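Burnia Newsroom Handbook
Section 6: Setting up your foreign wire alerts

Welcome back! If you've worked through Section 5 you should already have a Burnia login and a desk assigned to you, and we can get on to the part most people have been waiting for, the alerts themselves. Set aside a quiet half hour for it, put the kettle on, and try not to do it in the middle of a summit (we have all tried, and it never goes well).

Before you start

You will need your desk code, which is the four-figure number in your welcome letter. The diplomatic desk is 2439 and the regional desk is 1385. If you work across both, use 2439 for now and add the other one at step 7.

Note: Anyone who used the old Pundeck feeds can bring their saved searches across, but please don't do it until you've finished this section. Imported searches overwrite the ones you make by hand, and you would have to begin again.

Choosing your agencies

1. Open Burnia and click Sources in the left-hand menu. It can take a moment or two to fill up the first time, so do be patient with it.

2. Tick the state news agencies you want to follow. There are 22 in the foreign ministry group, and 21 of them send their statements in English as well as in the original language. The remaining one comes through untranslated, with a small grey flag beside its name.

3. For each agency, choose either Full text or Headline and first paragraph. Most of our diplomatic reporters prefer the shorter version during the day and switch to full text when they're writing up a visit or a round of talks.

4. Click Save at the bottom of the page. The button at the top saves your layout and nothing else, and we're very sorry about that.

Caution: A statement from a state agency is that government's own account of a meeting. Burnia marks these items "Official" to show where they came from, and the mark has no bearing on whether the other side agrees. Please get a second source before you write that anything was signed, settled or promised.

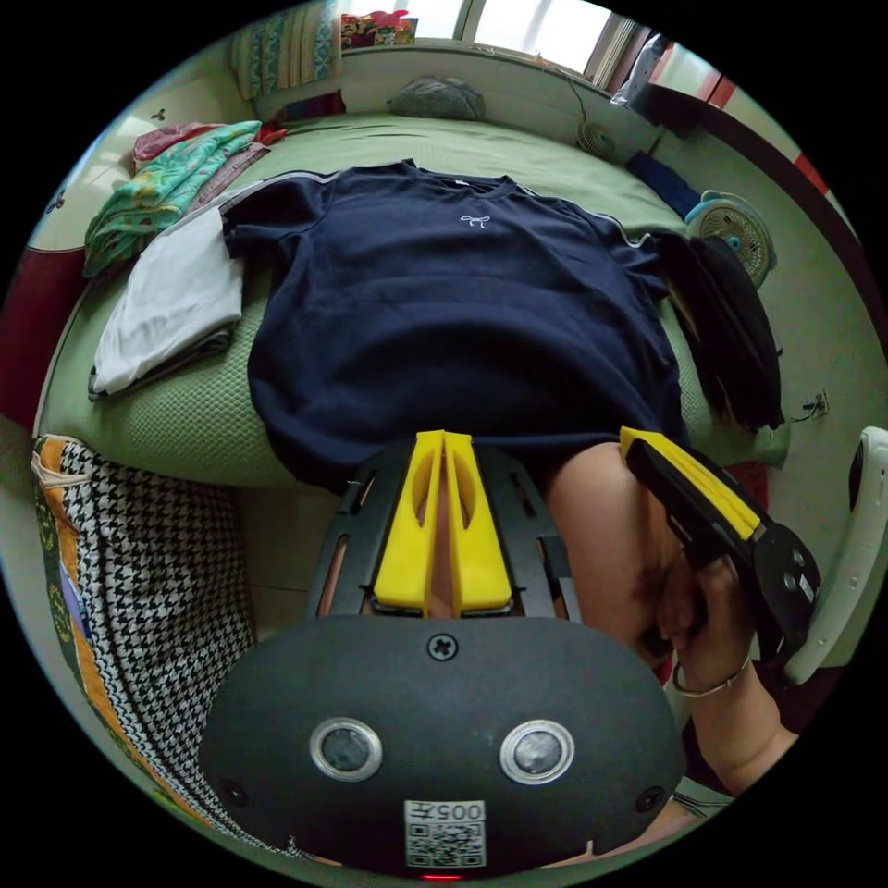
Building an alert

5. Go to Alerts and click New. Give the alert a name your colleagues will understand when you're on holiday. "Gulf visits, heads of state" is lovely. "Stuff" is less so.

6. Type your search words, one to a line. Names of leaders and ministers are often spelt several ways in English, so press Add spellings after each name and the Cuvero name list will offer you the common ones. Tick all those that look sensible. You can add your own, too, and they'll be shared with the rest of your desk overnight.

7. Under Desks, check that your own code is showing. If you work for both desks, type the second code in the box beside it and press Enter.

8. Choose how urgent the alert should be:

Quiet: goes into your morning summary.
Normal: shows on screen while you're logged in.
Loud: rings your telephone, day or night.

9. Click Test. Burnia will look back through the past week and show you what the alert would have caught. If the list runs on for pages, go back to step 6 and add another word or two to narrow it down.

10. When you're happy, click Switch on.

Caution: Loud alerts pay no attention to time zones. A foreign ministry that likes to publish at dawn will wake you before dawn. Do keep Loud for talks, ceasefires and resignations, and leave the courtesy calls on Normal.

If nothing arrives

Check first that the little lamp next to the alert's name is green. If it's amber, the alert has been saved but not switched on, so repeat step 10. If it's green and you still have nothing after a full day, write to Charalambos Kalogeropoulos on the Ververidis support desk with the name of the alert and your desk code, and he'll have a look at it from his end.

Section 7 covers correcting and withdrawing items once they have been passed to the editors.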